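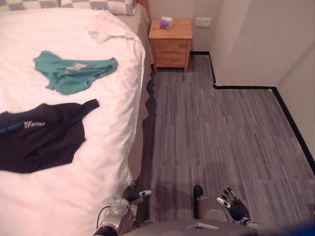

Hard water, soft sheets: a conversation with Ornella Lombardi

Ornella Lombardi has spent most of her working life testing cotton that other people have already washed. She manages the textile laboratory at Flurau, a linen rental company based in Plarnitz that supplies small hotels and furnished apartments. The samples arrive in labeled bags, usually with a complaint attached. The sheet is gray, or it feels like cardboard, or it has torn along the hem.

"The complaint is about the sheet," Lombardi says. "The cause is normally in the water, and after that in the dosing."

Plarnitz draws its water from limestone and it is hard by any standard. Calcium and magnesium bind to the surfactants in detergent and form compounds that do not rinse out well. These settle in the weave along with whatever soil the detergent failed to keep in suspension. A single wash leaves too little to see. The deposit builds with each cycle, and Lombardi's lab measures it by burning a weighed swatch and weighing the ash.

"Ash content is an old test and a dull one, but it is hard to argue with. Cotton burns off. Minerals stay in the dish. If the number is high, you can stop discussing the brand of softener."

Softener comes up often. In her view it is the most misused product in the laundry room. It coats the fiber with a thin layer of cationic material that reduces friction between yarns, and the hand of the cloth improves. The same layer lowers absorbency. On towels the effect shows up fast. On sheets it shows up as a fabric that feels slick when it comes out of the dryer and holds odor later on.

"A customer adds softener to fix stiffness. The stiffness is mineral. Now there is mineral and softener, and the next load is washed at a higher dose to deal with the odor, so you have residue from that as well."
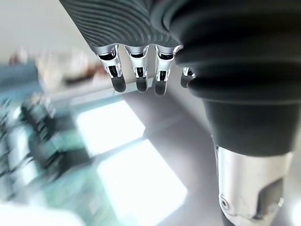

Silver finger segments with rounded black tips.

The lab's main project last year was a wear trial on a percale made by Cortés, a mill that has supplied Flurau for a long time. The trial used 200 sheets, divided into three groups. The first was washed in untreated town water, the second in softened water at the same detergent dose, and the third in softened water with the dose reduced to suit. Tensile strength, whiteness and ash were recorded at fixed intervals.

The third group came out best on all measures, as expected. The second group was the one Lombardi found useful. Its whiteness was good, but residual alkalinity was too high in the rinse, and the cloth had lost more strength than the reduced-dose group.

"People install a softener and leave the pump settings alone. Then they have too much detergent for the water, and the rinse can't clear it. The alkali goes through the dryer and the ironer with the cotton. You see yellowing at the folds first."

Asked about temperature, she is less strict than might be expected. Most bed linen from guest rooms is lightly soiled, and a moderate wash with an activated bleach is enough. Hot washing has its place for body oils on pillowcases and collars. What she objects to is a hot wash followed by a cold rinse, with no step between. The sudden drop sets creases in polyester blends, and the finishing staff spend the afternoon trying to press them out.
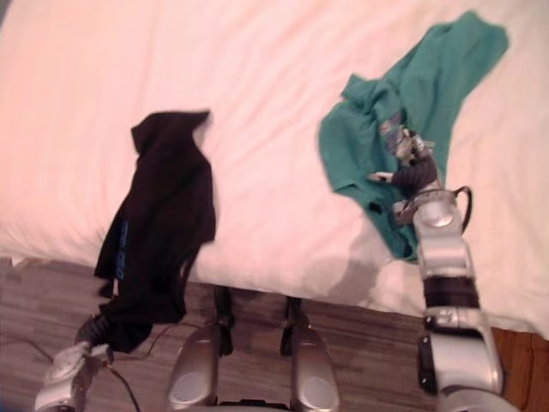 Drying is where most of the mechanical damage occurs. Lint, she points out, is fabric. A dryer that runs past the point of dryness keeps abrading the yarns, and overdried cotton is brittle until it takes moisture back from the air. Flurau now uses moisture probes from Jukico on its tumblers and stops the cycle while the load is still slightly damp. Linen going to the ironer barely needs the dryer at all, apart from a short run to loosen the cake after extraction.

The retrofit cost almost 4000 per machine, probes and labor included. Lombardi declines to give a payback figure. The gas saving is easy to read off the meter, she says, but the longer life of the linen has to be estimated, and she doesn't trust the estimates yet.

For people washing at home, her advice is brief. Find out the water hardness from the supplier. Dose by the hardness table on the package, and measure it. Fill the drum loosely enough that the load can drop as it turns. If towels have gone stiff, run them through once with a citric acid rinse and no detergent, and check the care label before doing it to anything dyed a dark color.

She is skeptical of vinegar. It works on the same principle, but household strength is low, quantities are usually guessed, and regular use is hard on some rubber seals.

On thread count she has little to say. The figure can be raised by counting the plies of a yarn separately, and it says nothing about fiber length. She would sooner know the weight of the cloth, the staple length, and whether the yarn was combed.

The lab is now repeating the trial with a cotton and lyocell blend. Lyocell swells more in water than cotton does and can fibrillate under abrasion, giving the surface a frosted look on darker shades. The sheets are being tested in white and in one mid-gray, at the same wash settings as before. Results for the white cloth are due first.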